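# 벨트 컨베이어 작업대의 청소 및 물품 정돈 절차

본 문서는 녹색 벨트 컨베이어와 흰색 작업 테이블이 함께 설치된 작업대의 일상 청소 및 정돈 방법을 규정한다. 적용 대상은 Nepia 실습동에서 컵, 트레이 등 경량 물품을 취급하는 모든 사용자이다. 2018년 9월 개정본이며, 이전 판의 청소 주기표는 폐지한다. 문서 관리 책임자는 Oliwia Kubiak, 현장 점검 책임자는 Gordon Sutherland이다.

## 1. 준비물

- 보풀이 없는 마른 천 3장
- 중성 세제를 희석한 분무기 1개
- 부드러운 나일론 솔
- 소형 진공청소기(틈새용 노즐 부착)
- 점검 기록지 및 필기구

알코올, 아세톤, 염소계 세제는 벨트 표면에 사용하지 않는다. 연마 성분이 있는 스펀지도 금지한다. 세제 희석액은 Drillis 보관장에 비치된 것을 사용하고, 개인이 별도로 조제하지 않는다. 희석액의 용량은 분무기 한 병당 200 mL로 하며, 사용 후 남은 액은 당일 폐기한다.

## 2. 작업 전 확인

청소를 시작하기 전에 컨베이어의 주 전원을 차단하고 벨트가 완전히 정지하였는지 확인한다. 전원 스위치에는 작업 중 표찰을 건다. 작업대 주변의 다른 장비도 모두 정지 상태여야 하며, 정지 여부를 확인할 수 없는 장비가 있는 경우에는 해당 구역의 담당자가 도착할 때까지 작업을 시작하지 않는다.

소매가 넓은 옷, 목걸이형 출입증, 늘어지는 끈은 벗거나 옷 안으로 정리한다. 머리카락이 긴 사용자는 뒤로 묶는다. 장갑은 손에 맞는 것을 착용한다.

## 3. 물품의 회수

벨트 위에 남은 물품을 먼저 회수한다. 컵과 같이 구르기 쉬운 물품은 한 손으로 몸통을 잡아 들어 올리고, 벨트 위에서 밀거나 굴려서 옮기지 않는다. 트레이는 비어 있는 경우에도 양손으로 든다. 회수한 물품은 종류별로 구분하여 임시 보관대에 두며, 파손되거나 금이 간 것은 따로 모아 기록지에 적는다.

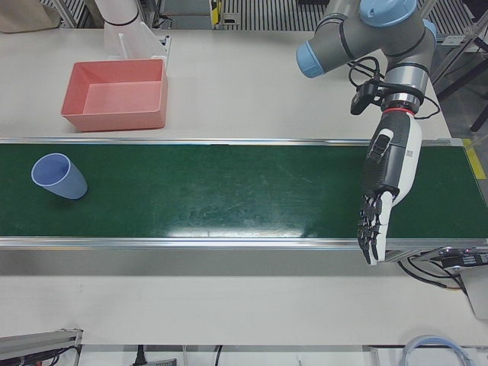 물품을 모두 회수한 뒤에는 벨트 양쪽의 금속 레일과 테이블 사이에 작은 부품이나 종잇조각이 끼어 있지 않은지 살핀다. 끼어 있는 이물질은 플라스틱 집게로 제거한다. 금속 공구를 틈에 넣어 긁어내는 행위는 금지한다. 손으로 뺄 수 없는 이물질은 그대로 두고 점검 책임자에게 알린다.

## 4. 벨트의 청소

1. 진공청소기로 벨트 표면의 먼지를 흡입한다. 노즐은 벨트에 가볍게 대고 한쪽 끝에서 다른 쪽 끝으로 한 방향으로만 움직인다.
2. 희석액을 천에 분무한다. 벨트에 직접 분무하지 않는다.
3. 천을 평평하게 접어 벨트의 폭 방향으로 닦는다. 천이 오염되면 깨끗한 면으로 다시 접는다.
4. 두 번째 천을 물에 적셔 꼭 짠 다음 세제 성분을 닦아 낸다.
5. 세 번째 천으로 물기를 제거한다.
6. 벨트의 아랫면은 분기 정비 시에만 청소한다. 일상 청소에서는 벨트를 손으로 돌리거나 들어 올리지 않는다.

벨트가 완전히 마르기 전에는 전원을 투입하지 않는다. 건조 시간은 36분을 기준으로 하며, 환기가 충분하지 않은 날에는 58분까지 연장한다. 송풍기나 온풍기를 이용한 강제 건조는 허용하지 않는다.

## 5. 레일과 측면 패널

레일의 홈에는 먼지가 쌓이기 쉬우므로 나일론 솔로 홈을 따라 쓸어낸 후 진공청소기로 흡입한다. 측면 패널은 마른 천으로 닦는다. 지지 다리의 체결부에서 풀린 나사를 발견한 경우 임의로 조이지 말고 위치를 기록한다. 나사 체결은 정비 담당인 Efraín Henao가 규정 토크에 맞추어 실시한다.

## 6. 육안 점검

청소를 마친 벨트는 양쪽 끝에서 몸을 낮추어 비스듬히 살펴본다. 점검 항목은 다음과 같다.

| 항목 | 정상 | 조치가 필요한 상태 |
|---|---|---|
| 벨트 표면 | 얕은 긁힘, 옅은 자국 | 갈라짐, 들뜸, 깊게 파인 홈 |
| 벨트 가장자리 | 고르게 이어짐 | 올 풀림, 한쪽 쏠림 |
| 레일 | 흔들림 없음 | 휨, 체결 풀림 |
| 테이블 상판 | 이물질 없음 | 얼룩, 끈적임, 파편 |

얕은 긁힘은 교체 사유에 해당하지 않는다. 다만 같은 위치의 긁힘이 점검 때마다 길어지는 경우에는 기록지에 위치를 표시하고, 다음 점검에서 비교한다.

## 7. 주변 작업대의 정돈
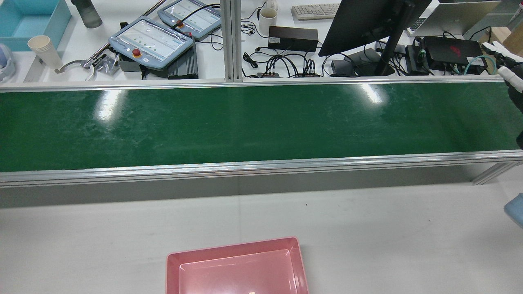

컨베이어 건너편의 작업대는 청소 범위에 포함되며, 벨트 청소가 끝난 후 별도로 정돈한다. 이 구역에는 성격이 다른 물품이 함께 놓이기 쉬우므로 소모품, 용기, 조작 기기의 순서로 분류한다. 옆으로 눕혀 둔 흰 종이컵 묶음은 소모품으로 분류하여 뚜껑이 있는 상자에 넣고, 하늘색 통과 같은 개방형 용기는 안을 비운 뒤 닦아서 선반에 둔다. 화면과 적색 비상 정지 버튼이 있는 조작 기기는 물기가 있는 천으로 닦지 않으며, 버튼 위에 다른 물건을 올리지 않는다. 케이블은 통로 쪽으로 늘어지지 않도록 느슨하게 감아 둔다.

내용물 표시가 없는 병은 열지 않는다. 소유자를 확인할 수 없는 경우 Ravinder Carrier에게 인계하고, 인계 사실을 기록지에 남긴다.

## 8. 테이블 상판의 청소와 재배치

흰색 상판은 작은 얼룩이나 부스러기도 눈에 잘 띄므로 마지막에 닦는다. 안쪽에서 바깥쪽으로 닦고, 모서리의 부스러기는 바닥으로 쓸어내리지 말고 천으로 모아 폐기한다. 지워지지 않는 얼룩은 희석액을 적신 천을 잠시 올려 둔 다음 다시 닦는다.

트레이는 안쪽 바닥까지 닦아 말린 후 상판에 되돌려 놓는다. 트레이가 벨트나 레일에 걸쳐지지 않도록 하고, 컵은 입구가 아래로 향하게 세워 둔다. 다음 사용자가 특정한 배치를 요청한 경우에는 그 배치를 우선한다.

## 9. 기록 및 전원 복귀

기록지에는 작업자 이름, 시작 및 종료 시각, 발견 사항, 미조치 사항을 적는다. 발견 사항이 없을 때에도 해당 칸을 비워 두지 않고 "이상 없음"으로 기재한다. 작성한 기록지는 Florence Dhillon이 관리하는 Puso 서류함에 제출한다.

전원을 투입하기 전에 벨트 위와 레일 주변에 천, 솔, 집게가 남아 있지 않은지 확인하고 작업 중 표찰을 제거한다. 벨트를 저속으로 한 바퀴 돌려 이상음과 쏠림 여부를 살핀다. 이상이 있으면 즉시 정지하고 전원을 다시 차단한 후 점검 책임자에게 보고한다.

분기 정비는 10월에 실시하며, 해당 기간의 작업대 사용 신청은 현장 점검 책임자를 통하여 접수한다.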